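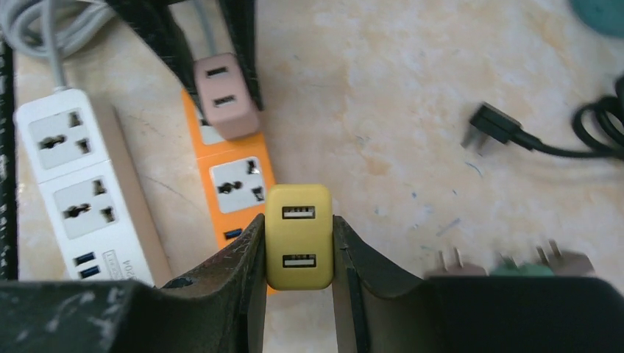 분류: 시설·비품 소식 > 전기 안전

공용 멀티탭 및 USB 충전기 정리 기준 변경 안내

Ikbridge 사무동과 작업동에서 사용하는 멀티탭, USB 충전기의 비치 기준을 개정한다. 적용일은 2022년 5월 19일이며, 기존 기준은 같은 날 폐기한다. 개정안은 설비 담당 Alois Holzer가 작성하였고 Irkel 창고와 Bravo 회의실에도 동일하게 적용한다.

1. 배경

책상 위에 놓인 멀티탭은 대부분 USB 포트가 내장된 유니버설 소켓형이다. 여기에 별도의 큐브형 USB-A 충전기를 다시 꽂아 쓰는 자리가 많다. 노란색, 분홍색 같은 2포트 큐브형 충전기는 크기가 작아 멀티탭 위나 옆에 그대로 놓아두는 경우가 잦고, 다른 자리로 옮겨진 뒤 회수되지 않는다. 비품 대장과 현물이 맞지 않는 항목 중 이 유형의 비중이 가장 높았다.

2. 멀티탭 구분

주황색 멀티탭은 이동용, 흰색 멀티탭은 고정용으로 구분한다. 이동용은 작업대와 회의실에서 필요할 때 대출하며, 사용 후 보관 선반에 반납한다. 고정용은 책상 하부 트레이에 체결하고 임의로 분리하지 않는다. 두 종류를 서로 연결하는 문어발 배선은 기존과 같이 금지한다. 이동용 멀티탭을 고정용의 연장선으로 쓰고 있는 자리는 점검 시 즉시 분리하고 벽면 콘센트 증설 여부를 검토한다.

3. 부하 기준

멀티탭 1개에 연결하는 기기의 소비전력 합계는 2,000W를 넘지 않도록 한다. 이는 사내 관리 기준이며, 제품에 표시된 정격이 이보다 낮으면 제품 표시를 우선한다. 표시가 지워졌거나 라벨 일부를 읽을 수 없는 제품은 정격을 추정해서 쓰지 말고 설비 담당에게 넘긴다. 전기포트, 온풍기, 열풍기 등 발열 기기는 합계와 관계없이 벽면 콘센트에 단독으로 연결한다.

내장 USB 포트의 출력은 포트별이 아니라 전체 합산으로 제한되는 제품이 있다. 태블릿 두 대를 동시에 연결했을 때 충전 속도가 떨어진다는 문의가 이에 해당하는 경우가 많다. 고장으로 접수하기 전에 한 대씩 연결하여 확인한다.

4. 큐브형 충전기

- 충전기는 멀티탭 소켓에 완전히 삽입하여 사용한다. 핀 일부가 노출된 상태로 두지 않는다.
- 인접 소켓을 가리는 경우 멀티탭의 끝 소켓으로 옮긴다.
- 사용하지 않는 충전기는 멀티탭 위에 올려두지 않고 색상별 보관함에 넣는다.
- 포트 내부의 절연부가 깨졌거나 휘어진 것은 폐기함으로 보낸다. 핀셋 등으로 교정하지 않는다.
- 외함에 변색, 들뜸, 탄 냄새가 있으면 사용을 중지하고 자리 번호를 적어 제출한다.

색상은 배정 구역을 나타낸다. 노란색은 작업동, 분홍색은 사무동이다. 색상과 구역이 맞지 않는 충전기를 발견하면 가까운 반납함에 넣는다. 개인 소유 충전기는 이름표를 부착한다. 이름표가 없는 제품은 공용으로 간주한다.

5. 유니버설 소켓 사용 시 주의

유니버설 소켓은 둥근 핀과 납작한 핀을 모두 받을 수 있으나 접촉 압력은 전용 소켓보다 약한 편이다. 플러그가 헐겁게 움직이면 해당 소켓은 사용하지 않는다. 접지가 필요한 기기는 접지 단자의 연결 여부를 따로 확인한다. 핀이 맞는다는 것과 접지가 된다는 것은 별개의 문제이다. 출장자가 가져온 해외 규격 어댑터는 입력 전압 표시를 먼저 확인하고, 100V 전용 제품은 반입하지 않는다.

6. 점검 및 등록

비품 등록은 Tususer에서 처리한다. 이번 개정에 맞추어 대장을 다시 작성하였으며, 전원 관련 소모품의 등록 항목은 케이블을 포함하여 3,582건이다. 관리 번호는 멀티탭의 경우 밑면, 충전기의 경우 핀이 있는 면의 측면에 부착한다. 포트가 있는 면에는 붙이지 않는다.

정기 점검은 4개 구역으로 나누어 시행한다. 점검 항목은 외함 손상, 소켓 유격, 코드 눌림, USB 포트 이물질, 라벨 판독 가능 여부이다. 먼지는 전원을 분리한 뒤 마른 천으로 제거하며, 소켓 안에 세정제를 분사하지 않는다. 다음 점검은 11월이다. 점검 전까지 책상 하부의 코드 묶음을 풀어 두면 작업 시간이 단축된다. 코드를 감은 상태로 사용하는 것은 발열 우려가 있으므로 점검과 관계없이 피한다.

신규 멀티탭 신청은 자리 번호, 연결할 기기 목록, 예상 소비전력을 기재하여 Tususer 비품 메뉴로 제출한다. 소비전력란이 비어 있는 신청서는 반려한다.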